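Cokton 办公区桌面夹爪工位
采购前安全检查表(附检查意见)

适用范围:二层靠隔板的桌面工位,拾放练习用
检查时段:上午,设备断电后开始,通电项目放在最后
对应预算:Seltstead 项目,三月批次
结论写法:合格 / 整改后合格 / 暂缓 / 不适用

先说一句总的:这个工位比申请书里写的好用得多,看完很想马上把第二套也定下来!不过下面有几条要先花小钱,再花大钱,请采购同事对照着看,尤其是走线和急停两部分。

一、桌面与固定

桌面平整,无翘边、无松动
结论:合格
意见:推了几下桌沿,没有晃。桌子前缘是圆的,手臂搁上去很舒服,夹具却不好夹,C 形夹在圆边上容易滑。第二套如果还用同款桌子,底座请走桌面打孔或者另配压板,报价单里单列一行。

底座螺栓有防松标记
结论:整改后合格
意见:标记笔画过一次,颜色已经淡了。重画即可,不需要花钱。

工作区有明显边界
结论:合格
意见:目前靠一块紫色垫子来区分,效果出乎意料地好,颜色跳,操作的人一眼就知道东西该放哪儿。建议第二套照买同色垫子,两个工位的程序可以互相借用,换人也不用重新适应。唯一的要求是垫子四角要贴牢,别让夹爪下探时把它带起来。

二、夹爪与末端

手指安装到位,紧固件齐全
结论:合格
意见:逐个用手拧过,没有松的。备用手指请一次买够,Borville 的交期是 6 周,临时补货等不起。

手指接触面无裂纹、无油污
结论:合格
意见:擦拭用无绒布,酒精少量。清洁耗材归行政领用,别写进设备预算,上一批就是因为这个被退回来重填了。

末端线缆留有余量,不挂、不磨
结论:整改后合格
意见:末端走线紧贴本体,位置不错,但扎带头朝外,剪平。转到极限位置再看一遍,低速。

腕部小相机视野内无遮挡
结论:合格
意见:手指张开时,中间的空隙正好能看到桌面,这一点我特别喜欢,对位的时候省了很多来回。采购第二套时务必要求同样的安装角度,支架型号抄旧单子。

三、作业物与桌面摆放
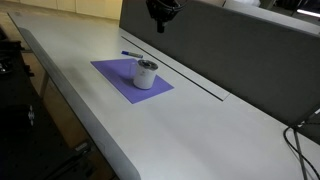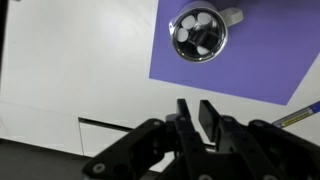
紫色垫子上的杯子与旁边的笔,黑色夹爪在位;Cokton 桌面工位。

容器稳定,碰撞后不易倾倒
结论:整改后合格
意见:练习用的杯子直接立在垫子上,没有定位。加一个浅的定位圈就够了,3D 打印,自己做,材料费忽略不计。玻璃和薄壁陶瓷一律不上这张桌子。

无关物品已清走
结论:整改后合格
意见:笔请收起来。笔会滚,滚到手指下面就要停机。如果笔本身就是练习对象,在任务单上写明,并且给它一个固定的起始位置。

容器内零件有清单
结论:暂缓
意见:任务单上只写了“杯内零件若干”,采购没办法按这个下单。请使用人补齐名称、规格和数量,补好再批。尺寸相近的零件最好买同一家的,混着买会让夹持力参数反复改,人工比零件贵。

液体
结论:不适用
意见:本工位不做带水作业。以后要做的话,整张表重新来一遍,预算也要重新报。

四、走线与地面

桌面走线槽可用,盖板平整
结论:合格
意见:桌子后侧自带一条走线槽,太省心了,靠隔板这一侧的线全都可以从这里下去。请别再买外贴线槽,申请单上那一项可以划掉。

桌角及桌沿外侧无垂挂线缆
结论:整改后合格
意见:桌角有一团黑色线缆绕着圈垂在桌沿上,椅子一转就可能勾到。需要理线管、魔术贴和一段带盖的地面线槽,三样合计 1237 元,已向 Asfaw 询价,含运费。这笔钱请优先批,排在所有升级件之前。

立杆与桌面设备之间有间距
结论:合格
意见:灰色金属杆在桌角线缆旁边,目前不在运动范围内。限位参数里把这根杆写进去,以后谁改程序都绕得开。

过道畅通
结论:合格
意见:木地板没有问题,重设备底下请垫胶垫,既防滑也护地板。胶垫库房有存货。

五、急停与通电

急停按钮伸手可及
结论:整改后合格
意见:坐着够得到,站在另一侧就要绕一下。加一个有线急停,放在桌子另一端。无线的我们也看过,反应都不错,只是电池要有人记得换,这次先不上。

急停后夹爪保持状态符合说明
结论:合格
意见:通电试了,低速,手离开工作区。

重新上电后不自动运动
结论:合格
意见:很好,按确认键才继续。

工作区照明足够
结论:合格
意见:垫子中间最亮,两侧暗一些。做采集够用了,如果要在桌沿做精细对位,请加一盏夹式灯,选不频闪的。

六、预算意见(请采购逐条回复)

走线整改:1237 元,同意,立即执行。
有线急停:同意,和走线一起装,工人只来一趟。
备用手指:同意,按整箱下单,一箱 10 对,足够两套工位用到明年三月。
第二块紫色垫子:同意,要同色。
夹式灯:可以等。
第二套夹爪本体:原则上支持,而且是很乐意地支持!前提是上面标着“整改后合格”的项目全部关闭。复查我来做,大约 40 分钟能走完整张表。
升级版控制箱:暂缓。现在这台远没到瓶颈,省下来的钱放到零件和耗材上,大家每天都能用到。

七、复查前请准备

本表打印件,字号别太小,现场要手写。
夹爪说明书里急停那几页。
Asfaw 的报价单,带有效期。
补齐的零件清单,没有清单就先不约时间。

备注:Borville 那边问过要不要顺带做上门校准。第一套装的时候值得做,第二套照抄参数应该就行,先不要勾选,等试运行完再定。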